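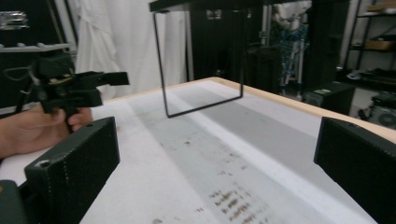 Does a worktable need a cover? Mostly it needs wiping, and a cover is how we put that off.

I have been told otherwise for years. Sorcha Nic Giolla, who taught me bookbinding in Cakdale, changed her sheet every June and swore the table beneath was as good as new. Perhaps it was. I never saw it, and neither did she for the other eleven months.

My doubts are simple. A white sheet shows every brown smudge, which people call a virtue, yet I have never met anyone who took the sheet off because of one. The stains stay and get company. After a while you stop seeing them, and then you put clean paper down on top.

Then there is the edge. Light wood along the far side of a table is pleasant to look at and takes a knock well enough. Why hide the rest? Jarlath Mac Suibhne says bare tops mark. So they do. I have four marks on mine and could tell you the year of each.

Keep a sheet for glue days, if you must. Take it off by six o'clock, shake it outside, and put it in the wash with the aprons.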